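議会政治論 配布資料 第5回
会派と議員連盟:数はどこで力になるか

担当:Tài Vũ

前回の小テストで「会派とは仲の良い議員の集まりである」という答案が多数ありました。気持ちは分かりますが、仲の良さを要件とすると、現存する会派のほとんどが解散になります。今回はそこから始めます。

1 用語の整理

政党:選挙で候補者を立て、政権や議席を争う組織。規約と党費があり、たいてい党内の喧嘩もある。

会派:議会の内部で活動を共にする議員の集団。政党とほぼ重なる場合が多いが、無所属議員が入ることも、複数の政党が一つの会派を組むこともある。質問時間や委員の割り当ては、通常この会派を単位に決まる。

議員連盟:特定の政策や関心のもとに集まる任意の集まり。党をまたぐものも多い。院の運営上の権限は原則として持たない。米国の連邦議会でいう「コーカス」はこれに近いが、党の議員総会を指す場合もあるので、英語文献を読むときは文脈を確かめること。 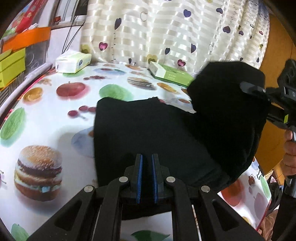 2 事例:タークロウ市議会(Tarklow)

定数の小さい市議会で、会派を名乗るには3人以上が必要です。ここに2人組の「Lò の会」がありました。控室なし、代表質問なし、議会運営委員会の席なし。要するに、名前のある2人です。

ところが3月の予算審議の前に無所属の1人が加わり、翌週には控室の鍵が渡され、議運に席ができ、代表質問の時間がつきました。政策は一行も変わっていません。加わった議員は後に、理念に共鳴したのかと記者に聞かれ、「控室に暖房があると聞いた」と答えています。政治学ではこれを選択的誘因と呼びます。暖房の研究は意外に少ないので、卒論の題目に困っている人は検討してください。

議論のポイント
・3人という線引きは誰に有利か。線を引いたのは誰か。
・要件を1人に下げた場合、議事の進行はどうなるか。
・加入した議員に投票した有権者は、何を委任したことになるのか。

3 規模と結束

会派は大きいほど強い、とは単純に言えません。人数が増えれば採決での重みは増しますが、意見の幅も広がります。フラッドポート州議会(Fladport)の最大会派は、港湾使用料の条例案をめぐって内部で割れ、結局「自由投票」としました。会派の広報紙の見出しは「かつてない団結」でした。広報紙を一次資料として使うときの注意点は、この見出しに尽きています。

結束を測る方法としては、記名採決で会派の多数と同じ側に投票した割合を見るのが標準的です。全員が毎回そろえば100パーセントになります。ただし次の二点に気をつけてください。

ア 全会一致の議案を含めると数値が上がる。祝日の名称変更のような議案で団結を誇られても困ります。

イ 割れそうな議案は、そもそも採決に出てこない。会派の執行部は負ける計算をする前に議題を引っ込めます。記録に残るのは、残してよいと判断されたものです。
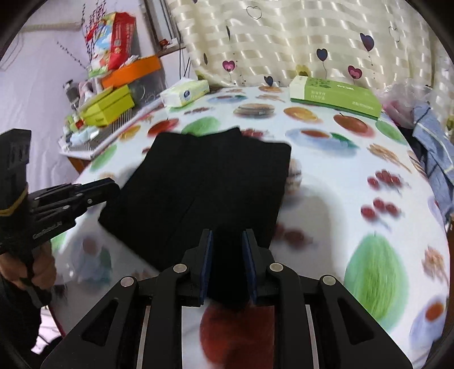
4 会長の役割

会派や議員連盟の会長に就任すると、挨拶と写真撮影があり、前任者への感謝が述べられます。どの前任者も偉大です。実務として重要なのは次の三つです。

(1)発言順と質問者の決定。地味ですが、若手議員の年間の露出はほぼこれで決まります。
(2)他会派との窓口。議場での対立が激しい時期ほど、廊下での会話は長くなります。
(3)造反者の処遇。処分すれば数が減り、放置すれば次も出ます。ブリクス町(Brikus)では造反した議員を副会長に昇格させました。以後の造反はなくなりましたが、副会長は増えました。

5 次回までの課題

タークロウ市議会の会議録(教務システムに掲載、912行の抜粋)を読み、会派名で呼ばれた発言と個人名で呼ばれた発言を区別した上で、議長の扱いに差があるかどうかをA4で1枚にまとめてください。行番号を必ず引用すること。「全体的にそう感じた」は引用ではありません。

提出は次回の授業開始時、紙で。遅れた場合は理由を書き添えてください。会派内の調整が難航した、は一度だけ認めます。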